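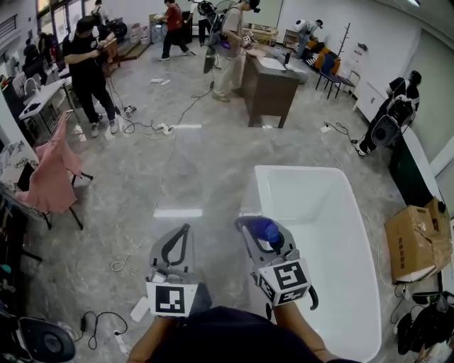 A reader of the previous page asked whether a freestanding tub can be sealed to the floor and left without an access panel, given that the drain sits directly under the shell. It can be left without a panel if the drain connection is a drop-in type and can be tested before the tub goes into place. The procedure follows.

Setting a freestanding tub on a finished tile floor

Tools and materials
Level, tape measure, painter's tape, plastic shims, neutral-cure silicone, drop-in drain kit, moving blankets. The dimensions below are for the Tuvetti drain kit. The Salcedo kit uses the same pipe size but has a shorter tailpiece.

1. Check the floor
Lay the level across the tub footprint in both directions. A difference of up to 2 mm can be taken up with the adjustable feet. Anything more should be corrected in the floor before the tub is delivered.

2. Mark the position
Turn the tub on its side on blankets and measure from the center of the waste outlet to the outside of the rim at both ends. Transfer these figures to the floor with painter's tape. On the tub used for this page, the distance to the nearer end was 553 mm. Manufacturers' drawings are often off by a few millimeters, so measure the tub itself.

3. Install the drain body
Seat the drain body in the floor opening with its flange flat on the tile. Tighten the screws in rotation. Pour water into the opening for 5 minutes and inspect the trap from below or through the ceiling opening.

4. Dry fit
Lower the tub with one person at each end. The tailpiece should enter the seal without side pressure. If it binds, lift the tub and move it. Do not push it across the tile.

5. Test
Close the waste, fill to the overflow, then drain. Look for water at the base with a flashlight. Repeat once with the tub half full.

6. Seal
Run a continuous bead of silicone along the base, except for a gap of 9 mm at the back. A leak will show there first. Cure times differ: Sendum silicone goes by the table on the cartridge, and Cletmont asks for a full day before the tub is filled.

Floor-mounted fillers are covered on the next page.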